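Jultura Kite Club – Minutes of the Monday meeting, 7:00 p.m.
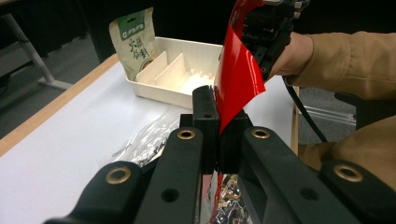 Glossy red film, held at both ends.

Present: Yichen Xiao (chair), Irja Tikkanen, Amos Schumacher, Upendo Owino. Wenceslao Ibarra joined at 7:20.

1. Last minutes
Read and approved. Amos asked that "tail weights" be changed to "tail lengths" in item 4. Done.

2. Kite day at Perkeck
What a turnout! Upendo had the gate sheet: 835 visitors, up from 479 the year before. Everyone was thrilled. The hill was busy until dusk and the children's flying line ran out of spare string twice. Irja read out a lovely letter from the school in Verkititz, who want to bring two classes next time. Agreed to say yes right away.

3. Film for winter kites
Long and happy discussion. Yichen loves the way film catches low sun and would like a whole row of red deltas up for the December fly. Irja still prefers ripstop for anything over six feet – film tears at the bridle points if you forget the tape. Agreed: film for the small kites, ripstop for the big ones. Amos will write up his taping method, with drawings.

4. Money
Balance is roughly 2000 after paying for the field. Wenceslao has a quote from Bañuelos for spars and asked to order 40. Approved, all in favor.

5. Workshop nights
Upendo offered to run a beginners' evening on bridles and knots. Warmly accepted! Room to be booked, Yichen to phone. Bring your own scissors, the club pair is hopeless.

6. Any other business
Irja's box kite flew for over three hours at Perkeck, a club best. Applause. Wenceslao is looking for the long winder with the green handle – please check your car trunks.

Meeting closed at 8:45 p.m. Next meeting same room, Amos bringing cake.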